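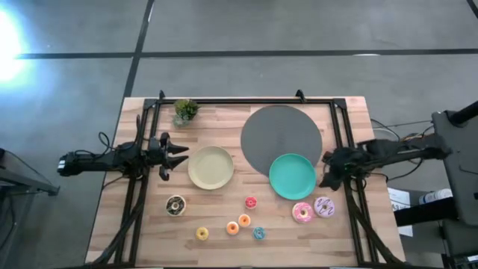
Dollon Play Food Set: Sorting and Plating Study
Student project report, Lernwood, January 28, 2021

2. Materials

The table has a wooden top with a light butcher-block grain. The tableware consists of a round beige plate with a slightly raised rim, a teal plate and a dark gray disk. The disk is larger than either plate and lies flat on the wood. The toy donuts come in two groups: small ones in red, orange, yellow and blue, and larger frosted ones.

3. Layout

Donuts start on the lower half of the tabletop, with the plates above them. No fixed grid was used. The teal plate may overlap the disk, but no donut may start on a plate.

4. Sorting rule

Small donuts go on the beige plate. Frosted donuts go on the teal plate. The chocolate donut with sprinkles is treated as frosted – our first draft left this open, and two of the early layouts had to be scored again.

5. Scoring

Each layout is allowed 600 seconds. A donut resting on the rim counts as placed if no part of it touches the wood. Results are logged by layout number in Appendix B.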